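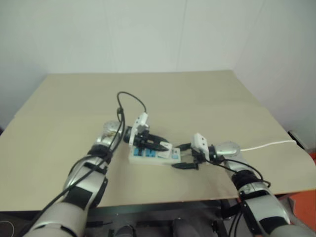
Lab 4: Teaching by Remote Control
Tirndale Robotics course – handout, Monday section
By the Dider lab staff
Print this page | E-mail this page

1. Set the arms
Bring both grippers in from opposite sides of the power strip and stop just above the table. Move one arm at a time until you know the controls. Keep the fingers clear of the white tab.

2. Check the left and right jaws
Switch to a wrist view before closing. The strip should sit between the two fingers, with the cord end toward you. If one finger is closer, shift the wrist – do not push the strip.

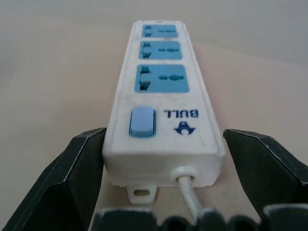
3. Watch the cord
With the fingers open, find the cord and the other gripper in the wrist view. Plan a path that crosses neither.

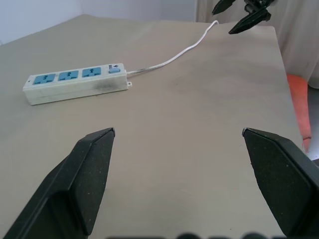 4. Save the run
Each pair records 20 runs. Name files with room number 2303 and your pair number. Delete any run with a long pause.

Reading: Vasconcelos notes, page 34.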